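News & Updates | Home Robotics

18 May 2019 — Killow press office

Killow is delighted to share that its folding project with Drurley has now gathered 462 examples of everyday laundry handling, each one carried out by a person holding a gripper in an ordinary home.
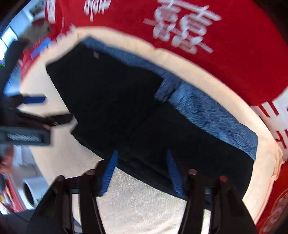
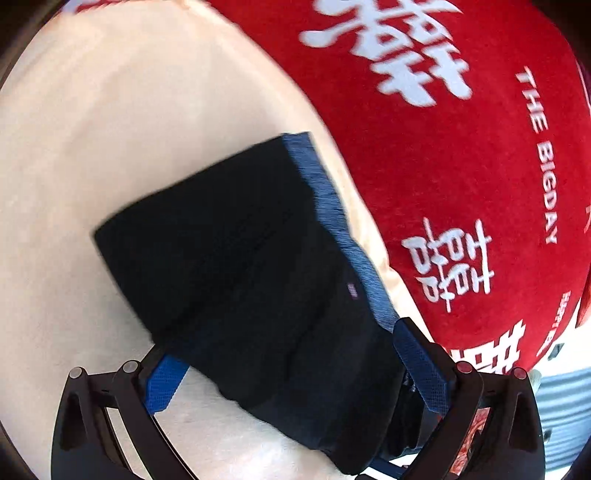

Dark clothing with a blue strip along one side, on cream fabric beside a red double-happiness textile.

Why real homes matter

Beds, blankets and jumpers are never quite the same twice, and we have grown rather fond of that. So far 49 households in 4 towns have kindly let us in — and often put the kettle on too — so that the learning system, Funon, can study how hands go about folding. Our partners at Goicoechea will check every example before training starts in September.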